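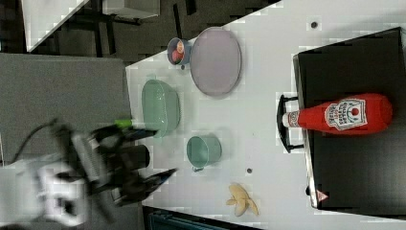
Inspection of driverless shuttle, vehicle 505 (type Chong), Plaltham depot, Jan 4, 2019. Odometer at start: 2,898 km. The vehicle was on the charger during the night and was inspected before the first run to Irkeck.

Marks used: **OK**, **OK with comment**, **Repair**, **Not checked**. An item with "Repair" must be closed before passengers are taken, unless the comment says something different.

## A. Outside of the vehicle

- [x] Tyres, pressure and tread: **OK**
- [x] Wheel nuts, paint marks in line: **OK**
- [x] Front lidar cover, clean and without scratches: **OK with comment**
 There is one thin scratch on the lower part of the cover. It is outside the area where the beam goes out, and the self-test gives no warning. I have put it in the damage book so that the next inspector does not think it is new.
- [x] Rear lidar cover: **OK**
- [x] Side cameras: **OK with comment**
 The left camera had dried salt on the glass. Please use the soft cloth and the water bottle from the cabinet, and not the window spray. The spray leaves a film and then the camera reports "low contrast" when the sun is low.
- [ ] Rear indicator, right: **Repair**
 It flashes too fast. Lamp was changed at the depot and tested again, now normal. Closed.
- [x] Text "Automated vehicle, keep distance" readable at front and back: **OK**

## B. Doors and ramp

- [x] Door opens and closes from inside button: **OK**
- [x] Door stops when it meets the test block: **OK**
- [x] Vehicle cannot start when the door is open: **OK**
- [x] Ramp goes out and comes back: **OK with comment**
 It makes a dry noise in the last part of the way. It was the same noise at the previous inspection and I wrote a comment then also. The movement is complete and the sensor sees the end position. I would like to have it greased before it gets worse.

## C. Emergency stop and manual control

Do this part with the safety operator in the seat and the yard gate closed.

- [x] Red stop button, front: **OK**
- [x] Red stop button, rear: **OK**
- [x] Stop from the remote desk: **OK with comment**
 The first attempt was not received. The second attempt, from the same desk, was received and the vehicle stopped correctly. The log shows the radio was still connecting when the first was sent. I repeated the test a third time after driving to the other end of the yard and it was good. Stimidard has received the log and I ask them for a written answer. Until we have it, the operator must wait for the green radio lamp before leaving the yard.
- [x] Operator takes over by brake pedal: **OK**
- [x] Operator takes over by hand control: **OK**
- [x] Sound signal at take-over can be heard in the whole cabin: **OK**
- [x] Parking brake holds on the yard slope: **OK**

## D. Disengagement log

- [x] Log from last period copied and saved: **OK**
- [x] Every entry has a reason: **Repair**
 The log has 47 entries. In two of them the operator left the reason field empty. Both happened at the roundabout on the Irkeck side. I have asked for the reason to be filled in by the operator who was on duty, and not by somebody else from memory of the video. This item stays open but does not stop the service.

A remark to all operators: please do not write "precaution" as a reason and nothing more. Write what you saw, for example a cyclist coming from the left, a parked van, a wet leaf on the camera. One short sentence is enough. It is also no shame to take over early.

## E. Cabin

- [x] Seat belts, all seats: **OK**
- [x] Fire extinguisher, seal and date: **OK with comment**
 The date is valid until April. Order the new one already in this month, delivery was slow last time.
- [x] First aid box: **OK**
- [x] Emergency hammer in holder: **OK**
- [ ] Heating at full power, effect on battery range: **Not checked**
 The charger cable was needed for another vehicle. To be done at next inspection.

## Result

Vehicle 505 may go in service with passengers, with a safety operator on board. Open points: ramp grease, answer from Stimidard about the remote stop, two empty reasons in the log, heating test.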